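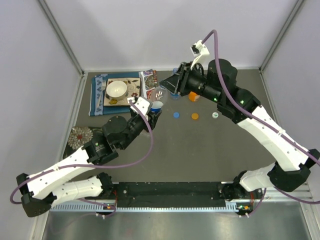

I have been a bad water drinker my whole life. My mother used to send me to school with a thermos and it came home at the same weight it left, and as a grown woman I could get from breakfast to supper on two cups of coffee and whatever was in the soup. I'd have told you I just wasn't a thirsty person. Some people don't care for chocolate, some people don't get cold feet, and I didn't get thirsty.

Then last summer I started walking the old rail trail from Sumton out to Tretdale, and I had to rethink the whole thing.

If you don't know the trail, it's an easy one on paper. The tracks came up before I was born and the county laid down crushed stone, so it's flat the entire way and wide enough for a stroller going in each direction. The Sumton end has a parking lot with some decent shade and a bathroom I would call acceptable. After that you get the backs of people's yards for a while (I know far too much about the tomato situation in Sumton), then the feed store, then the long open stretch through the fields, and that's where it got me. There isn't a tree out there worth the name. In April you don't notice. In July it's like walking across a cookie sheet.

My first time out in real heat I carried my keys, my phone and half a granola bar. I was very pleased with how light I was traveling. By the time I reached the little bridge before Tretdale I had a headache sitting right behind my eyes and I was cross with everything — the gravel, the grasshoppers, a perfectly nice couple on bicycles who rang their bell at me. I sat on the bench by the bridge and it dawned on me that I was thirsty, and that this cross, thick-headed feeling was one I knew very well. I'd been having it most afternoons for years. I always put it down to my job.

So that was the start of it. I didn't go home and change my life, I want to be clear about that. I went home and drank straight from the kitchen faucet like a horse and took a nap. But the next time I went out I took water with me, and I've been fussing over the how of it ever since, and I have opinions now, so settle in.

The first thing I tried was one of those backpacks with a bladder inside and a hose that comes over your shoulder. My sister-in-law swears by hers. I borrowed it and I did drink more, I'll give it that, but the first mouthful was always hot from sitting in the hose, and the whole business sloshed. It sloshed on every step. I like a walk for the quiet, and I felt like a washing machine. And then you have to clean it! There's a special brush. I gave it back with my thanks and a zucchini bread.

Next I bought a big steel bottle, the kind that keeps ice until the following morning. I still have it and I love it dearly and it lives on my desk, where it has done more good than it ever did outdoors. On the trail it was simply too heavy. I had it in my left hand on the way out and my right hand on the way back, and I could tell you which hand had it worse. It also has a lid you need to unscrew with some conviction, and I found I'd put off drinking for another half mile just to skip the fuss. This turned out to be the most useful thing I learned all summer. If there's any little bother standing between me and the water, I won't drink it. I am apparently that lazy.

What I ended up with is so plain I'm a bit embarrassed after all that shopping. It's a regular plastic bottle, the sort you'd get at a gas station, refilled at my own sink. I carry it in a cotton sling bag I picked up at the church sale, so both hands are free, and the cap comes off with a twist. When the bottle starts looking sad I put it in the recycling and start another. I know there are good arguments for something sturdier and I've read them, and a friend has forwarded me a few more. I make each one last as long as I can, and I wash it with hot water and a little dish soap and let it dry upside down on the rack with the cap off. Please do leave the cap off. I put one away damp and closed once, and I won't describe the smell.

The other thing that helped was drinking before I go. I used to think of water as something for when you're already in trouble, like a spare tire. Now I have a full glass while I'm lacing my shoes, and I have it standing up at the sink so I don't get distracted and leave it on the piano. Then I take a few swallows at each of my landmarks. There are three good ones for me: the feed store, the crooked gate where the fields start, and the bridge. I don't ask myself whether I want any. I get to the gate and I drink, the way you'd wave to a neighbor. By the second week my feet were slowing down at the gate on their own.

There is a spigot at the Tretdale end, by the way, on the side of the old depot, and it's good cold water that tastes slightly of pennies. It's shut off when the frosts come and somebody turns it back on in spring, though I couldn't tell you the schedule. If you're going out in March I'd carry enough for both directions and be glad of it. The bakery will fill a bottle for you if you ask nicely, and it would be rude at that point not to buy a cinnamon twist. I've been very careful never to be rude.

Altogether it takes me around two hours out and a good bit more coming back, mostly on account of the cinnamon twist. I've done it in fog and in wind and once in a hailstorm that lasted just long enough for me to get under the bridge and feel foolish. In the cold months I hardly wanted the water at all and had to talk myself into it. Lukewarm is the trick there. I fill the bottle from the warm side, not hot, and tuck it inside my coat, and it goes down much easier than something that makes your teeth ache. A slice of ginger in it is nice too. Lemon I've gone off. It gets bitter if the peel sits too long, and then you're out by the gate with a bottle of furniture polish.

I wish I could report that my skin is glowing, as the magazines promise. My skin is as it was. But the afternoon headaches have mostly packed up and left, and I'm better company at supper, which I have on good authority from the person across the table. I sleep all right, apart from getting up at six to visit the bathroom, and I was going to be up soon after that anyway to let the dog out.

The dog, I should say, has taken to the trail as well, and he needs his own arrangements. I carry a folding bowl for him, a floppy rubber thing that clips to the sling. He ignores it completely at the feed store and at the gate. Then we get to the bridge and he drinks the whole bowl in one go, looks at me as if I'd been keeping it from him, and lies down on my shoes.

They've put in some young trees along the field stretch this spring, skinny little maples with green bags around their feet that slowly let the water out. I've been keeping an eye on them. The ones nearest the gate are leafing out well and a couple farther along look doubtful, and last week I gave the worst one what was left in my bottle before I turned for home.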